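Community Evenings of Card Players in Kanaan
Project report, course in Leisure Studies
May 2019

1. Why I chose this topic

When I moved to Kanaan for my studies, I did not know any person in the town. A poster in the library invited everybody to play cards for a good cause, so I went. I wanted to understand why people come back to such evenings, even when they usually lose.

2. The evenings

The Odberg card club meets in a room behind the Clollar cafe. The players pay 2 dollars to enter, and the money goes to the children's reading room. They play hold'em with chips which have no value outside the club. The winner receives a small wooden spoon and must bring it back next time. During my project I visited five evenings, and together they brought 514 dollars.

3. Method

I made interviews with 11 players. I also played myself at each visit, which was maybe not a good idea for my notes, but it made the people more open with me. Some members also play online on the site Kevon, and I asked them to compare the two ways of playing.

4. Results

Most players told me that the game is a reason to meet. The older members like that there is always something to do with the hands while talking. A silence at the card table is never uncomfortable, because somebody must think about a bet.

The online players gave different answers. They learn faster on Kevon, as there are many more hands in one hour. But they do not remember the names of their opponents, and they could not tell me one story from an online table. From the club they told me many stories, mostly about bad luck.

A weak point of my work is that I spoke only with people who stayed. Those who came once and did not return could say something else.
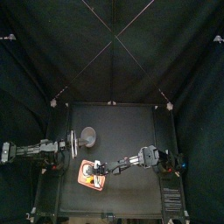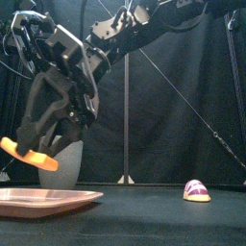
After reading my draft, one member of the club answered that I was too kind to them. New players do get lost at the first evening, she wrote, and it would help if a beginners' table started half an hour before the others.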